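Sunday, July 24, 2022

I drove out to Wekine for the Trornis open day with one question, and I'd written it on the back of the parking ticket so I wouldn't get distracted by free coffee: can it clear a table yet?

I've been asking some version of that at fairs and open days for a long time. I clean houses for a living, and before that I stocked shelves overnight, so I have a fair idea of what the work is. People who build these machines tend to talk about chores as if they were one thing. Clearing a table is a lot of little jobs, and most of them are decisions. Does the pen go in the drawer or stay by the tablet? Is that bowl in use?

The building is a plain two-story unit behind a tile warehouse. Parking was easy. Sign-in took longer than it should have because the badge printer jammed, and a line of people who had come to see the future of labor stood and watched it get opened with a butter knife. Then they walked us down a hallway in groups and sat us in front of a big screen for the first part, which was all simulation. The software is called Mao. It drives a virtual robot with two arms, and you look down over its chest at the job. The job was a small white tabletop with somebody's clutter on it, in a make-believe room with a landscape on the wall and a nice pink lamp.

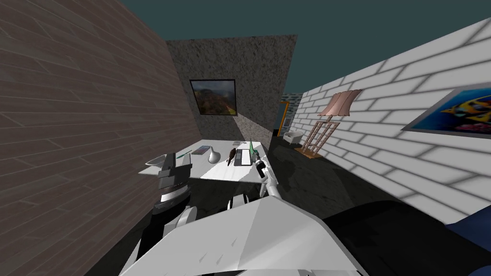
## The part on the screen

I'll give them credit for the clutter. At a lot of these events the practice object is a foam cube, and a foam cube is nobody's problem at home. A pen lying next to a bowl is a real nuisance, because you go for one and nudge the other. A vase with a fat belly and a thin neck is worse. I hold those at the neck with one hand and under the base with the other, and I still get nervous in certain houses.

Our guide said Mao had been through 1456 practice runs in this room. I asked how many of those ended with the table the way a person would want it. The answer was that it depends how you score a run. A run could count as good if the chosen item was picked up and let go inside a target area. Nothing in the score covered whether the item ended up the right way around, or whether anything next to it got shoved.

That's a long way from tidy. If I picked up a client's hairbrush and let go of it inside a target area, I'd hear about it.

I also asked about dust. There isn't any in there. You can fuss over a shadow falling across a brick wall (and somebody clearly had, it looked good) and still have left out the thing that makes up half my working week.

## What they say it can do

The handout listed 4 skills: pick, place, push, and hand over. I folded it up and kept it. Wiping is "planned." So is opening drawers. Folding came up in a question from a man in the second row and was described as a research problem, in the tone my dentist uses for gum surgery.

They're aiming for a home trial in November. I asked if "home" meant a home with people in it and was told it would be a furnished test apartment. All right.

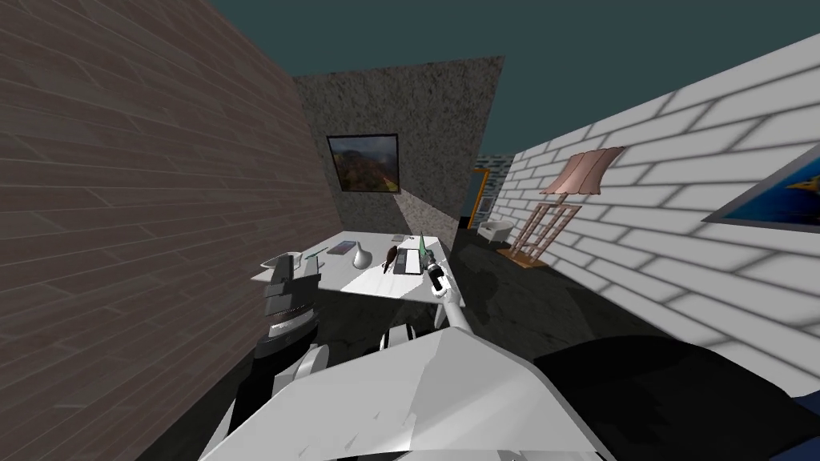
My own trade has a rule about small stuff, which is that you never carry it past the edge of a surface unless you know where you're going to put it. Things get dropped at edges. They roll under radiators, and then you're on your knees with a coat hanger. So I paid attention whenever the gripper was out toward the near side of the desk with something in it, like the small black object it's holding there, with the rest of the desk still covered in bits and pieces. I wanted to know what the plan was. Does it go back by the vase? In a box? The guide said placement was a separate module. In my line of work, knowing where it goes is most of the job, and the picking up is something a toddler can do.

## The shop-floor demo

After a break they took us to the real hardware, a single-arm unit called the Sesov that is meant for stores. It stood at a rack of cereal boxes and put them on a shelf. I timed it on my phone. It shelved 14 boxes in 20 minutes. On nights, with a decent cart and nobody talking to me, I'd have been through that and the next bay and started on the oatmeal.

To be fair to it, every box was straight. Straighter than mine, at the end of a shift. It didn't crush any corners, and it stopped right away when a kid wandered over the tape. I liked that. It also stopped for a while when someone's jacket sleeve crossed the tape, and again for a reason they had to look up on a laptop.

A store manager next to me asked what happens when a box is already open and leaking. You call an employee. She wrote that down and underlined it.

## Would I have one

In a store overnight, on one kind of box, maybe. I can picture it doing the dull straight stuff while a person handles breakages and the bay where everything is a different size. I'd want to see it do a full shift first, and I'd want to see who has to babysit it.

In a house, no. I still have the parking ticket, and the answer I wrote under the question is "picks up pen." They've said they'll send visitors a note when wiping works, so I left my email address.

If you're going to the next one, bring a sandwich. The coffee was fine but the pastries were gone before the second group got out of the simulation room.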